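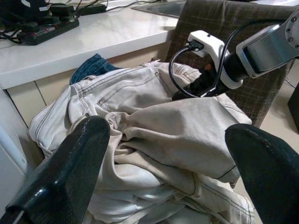

Flalthorpe College
Textiles in Use, Unit 4: Wear, Washing and the Life of Cotton Clothing
Handout to accompany Lectures 7 and 8
Module leader: Dörte Grube. Seminar tutor: Calum Buchanan

This handout covers the material that will be assumed in the January test. It does not replace the set reading. Students who missed Lecture 6 should first revise the notes on yarn structure, as the terms warp, weft, ply and twist are used below without further definition.

4.1 Cotton as a fibre

Cotton is almost pure cellulose. Each fibre is a single cell that grows from the coat of the seed and dries into a flattened, twisted ribbon when the boll opens. The twist helps neighbouring fibres to grip one another when they are spun, and longer fibres give a smoother and stronger yarn for the same thickness.

Cotton is stronger wet than dry. Viscose, also made of cellulose, loses a good deal of its strength in water. Students confuse the two every year and are asked to note the difference. The practical result is that cotton will stand rubbing, wringing and high temperatures in the wash, and for this reason it became the usual cloth for shirts, sheets and hospital linen.

4.2 Plain weave and twill

In a plain weave each weft thread passes over one warp thread and under the next. The cloth is firm and looks the same on both faces. Most shirting is of this kind.

In a twill the crossing point moves one thread sideways on each row, which produces a diagonal line on the surface. Denim is normally a three-and-one twill: the warp passes over three weft threads and under one, so the warp shows mainly on the outside and the weft mainly on the inside. As the warp is traditionally dyed and the weft left undyed, the inside of the cloth is paler.

Topstitching on denim seams is commonly in a contrasting tan or gold thread. Where the seam is folded and sewn flat, several layers lie on top of one another, and these raised places meet the most friction. On pale jeans the thread may be the strongest colour left in the garment.

4.3 How colour is lost

Indigo does not dissolve in water. To dye with it, the dyer first reduces it to a soluble form, dips the yarn, and lets the air turn it back to the insoluble blue. The dye gathers near the outside of the yarn and leaves the core pale. Rubbing removes the outer fibres and the colour goes with them.

Three causes of fading should be kept apart in written answers:

(a) Abrasion, from wearing and from the movement of the wash.
(b) Chemical action, chiefly bleach, which attacks the dye and, if used too strongly, the cellulose as well.
(c) Light, which acts slowly and most often on one side only, for example along the folds of clothes kept on an open shelf near a window.

A garment sold as washed or faded has been through one or more of these processes before purchase. Its remaining life should be judged by the condition of the cloth and not by its colour.

4.4 Shrinkage

Cotton cloth is held under tension while it is woven and finished. When it is first wetted without tension, the yarns swell and the cloth draws in, usually more along the warp than across it. This is called relaxation shrinkage, and most of it takes place in the first few washes. Cloth that has been compressed mechanically at the mill before cutting shows much less of it.

Seminar exercise: Each pair will receive a marked square of unfinished cotton and will measure it before washing, after one wash and after five. Results are entered on the sheet kept by Calum Buchanan. Do not iron the sample between washes.

4.5 White garments

White cotton is seldom the natural colour of the fibre, which is cream to light brown. It has been scoured, bleached and, in most cases, treated with an optical brightener that takes in ultraviolet light and gives out blue. Yellowing in storage may come from the brightener breaking down, from body oils left in the cloth, or from the paper or board in which the garment was packed. Rinse thoroughly and store dry — starch should be left out of anything that is to be put away for a season.

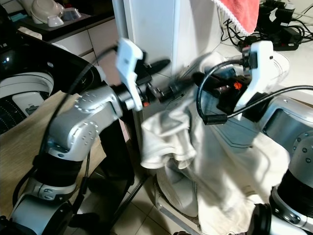 4.6 Set reading and assessment

Kohlhase, F., Cloth in the Household, chapters 3 and 5. The library holds 18 copies, of which two may not be borrowed.
Kozma, M., "Indigo and the Surface of the Yarn", in the course reader, from page 162.

The test lasts one hour and consists of 20 short questions and one longer answer. It makes up a third of the unit mark. Dictionaries may be used by students who have registered this with the office in advance.

The following should be prepared for the longer answer:

1. Explain why denim is paler on the inside than on the outside.
2. Compare the behaviour of cotton and viscose when wet.
3. Describe relaxation shrinkage and one way of reducing it.

Samples for the weaving exercise are collected from Room 64. Unit 5 begins with wool.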